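Jelteo Joint Layout: A Skeptic's Review

Posted 2021-08-02 by Vega Quintana

I have laid out joints in concrete slabs with a chalk line, a tape and a folded drawing for most of my working life, so I came to Jelteo with my arms crossed. It's a web program that takes the outline of a parking lot or a street, asks for thickness, subbase and traffic, and gives back a joint plan with panel sizes, dowel locations and a sawing schedule. The company says it saves a day per job. Companies say that.

I've been using it since March on paid work, with my own login and my own money. The license I have is the small-contractor one, which covers two users. I did not ask for a review copy.

Getting started is easy enough. You draw the outline or bring in a CAD file, and it finds most of the fixed points that matter: drains, manholes, light pole bases, curb returns. On the Drurkavham warehouse yard it picked up every drain in the drawing and missed a valve box, because the valve box sat on a layer somebody had named "misc". I can't blame the software for that. I can blame it for not warning me that it had skipped a whole layer. There is a note about skipped layers, and it lives in a log file you have to go and open.

The panel sizing is sound. It keeps to square or nearly square panels, it won't let you run a long skinny one without a complaint, and it ties the maximum spacing to the slab thickness the way any decent spec does. I checked the first 3 jobs by hand and would have signed off on the spacing in all of them. Where I part ways with it is at the odd corners. Given a tapered edge, Jelteo likes to leave a sliver with a sharp point and then "fix" it with extra steel. I would move the joint and get rid of the sliver. Sharp points crack, steel or no steel. You can override it, but each override has to be entered joint by joint, and if you change the outline later your overrides are gone.
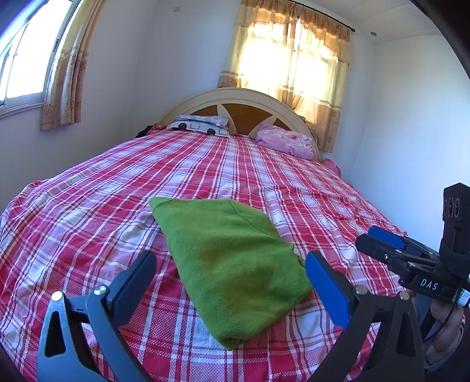 Color output is my next complaint. Jelteo prints contraction joints, construction joints and isolation joints in three colors over a shaded slab, with a fourth set of lines for the saw sequence, and on a crowded sheet the result is about as readable as a plaid bedspread, with red crossing pale blue and rectangles of every size wherever you look. A saw operator working at night under a light tower needs one heavy line and one dashed line. There's a black and white setting, but it turns the isolation joints into the same thin line as everything else. I ended up tracing over them with a marker, and if I'm holding a marker I might as well be back at the drafting table.

The sawing schedule is the part they push hardest in the sales video and the part I trust least. You put in the expected air temperature, wind, cement content and the time of the pour, and it gives you a window for the first cut. On the Igwe Street bus pads the window opened well after our operator wanted to start. He scratched the surface with a nail, looked at the edge for raveling and went ahead. The joints came out clean and I have seen no random cracks in those pads. That is one job, and the forecast I typed in was off, so make of it what you like. I would use the window for deciding when to have the crew on site. I would not let it overrule a man with a nail.

Quantities are better. It gave me 978 feet of sawcut on the bus pads and the wheel on the saw agreed closely enough that I stopped checking. Dowel counts were right too, once I had told it which joints were doweled. Sealant volumes run high — it seems to assume a reservoir cut on every joint, and I couldn't find where to change that. Support told me it was "on the list".

On support in general: they answer, and they answer politely. I've written to them 4 times. Two replies solved the problem, one sent me a link to a page I had already read, and the sealant one is above.

Compared with Skitora, the other program I tried, Jelteo is faster to learn and its plans look more like something an engineer would accept. Skitora has better phasing tools if you pour around live traffic, and it remembers your overrides. It also crashed on me in front of a client.

Would I renew? For straightforward yards and lots, probably. The spacing checks catch the sort of mistake a tired person makes late in the day, and the takeoff is worth something on bid week. For intersections, roundabouts or anything with a lot of utility castings, I still draw it by hand first and then put it into Jelteo to see where we disagree. So far I have changed my own plan once.

Rating: 3 out of 5. Half of what's missing would come back if they let overrides survive an outline change.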